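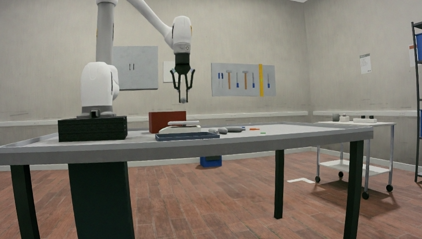 Abb. 3: Werkbank in einem Raum mit Dielenboden, computergenerierte Darstellung. Grafik: Bheki Mathebula

Lesezeit: 4 Minuten

3.2 Einfluss der Bodenreflexion auf die Beleuchtungsstärke

Die Beleuchtungsstärke auf horizontalen Arbeitsflächen wird in der Planung meist aus dem Direktanteil der Leuchten und einem pauschalen Indirektanteil bestimmt. Für Räume mit rötlich-braunen Dielen und beigegrauen Wänden (vgl. Abb. 3) ist dieser Ansatz ungenau, da der Boden langwellige Anteile stärker zurückwirft als kurzwellige. Die Verschiebung der Farbtemperatur blieb in den Messungen gering - an hellen Wandflächen war sie dennoch nachweisbar.

Gemessen wurde im Versuchsraum Flalau bei einem Sollwert von 1000 lx. Der Boden wurde nacheinander unbehandelt, geölt und mit grauer Abdeckung untersucht. Je Variante lagen fünf Messreihen vor. Die Abdeckung senkte den Indirektanteil an der Rückwand deutlich, während die Werte auf der Tischebene innerhalb der Messunsicherheit blieben. Das Verfahren nach Ghiță, das den Boden als ideal diffusen Strahler behandelt, überschätzt den Wandanteil bei geölten Dielen. Ursache ist vermutlich der gerichtete Reflexionsanteil der Oberfläche, den das Modell nicht erfasst.

Für die Vergleichsrechnung wurde der Raum in etwa 2000 Flächenelemente zerlegt. Eine feinere Teilung veränderte die Ergebnisse nicht wesentlich. Der Einfluss von Tageslicht wird in Abschnitt 4 behandelt.

Kontakt | © Bheki Mathebula | Nach oben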